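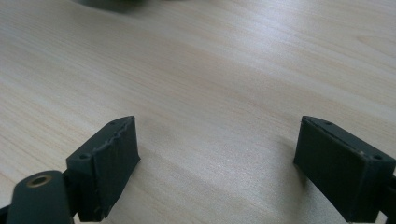 Workshop tips from the Ulten open day, August 4, 2023

Wipe the table before the grippers come out. Grit shows up on pale wood and gets under the jaws.

Leave the jaws open between runs. Check the screw holes for dust and the pivots for play every 40 cycles.
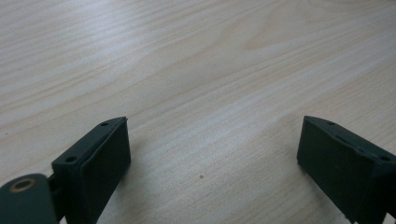

Keep the jaws level with each other at the start of a pass. If one sits higher, thin material slips out on that side — trash bags are the worst for this.

Fold the rim of the bag over by 2 inches. Less than that and it slides back into the can.

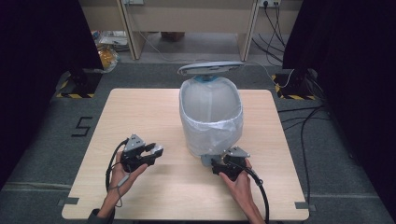 Run cables along the forearm and leave slack at the wrist. Tape the table position at the corners, and redo the tape after 50 runs.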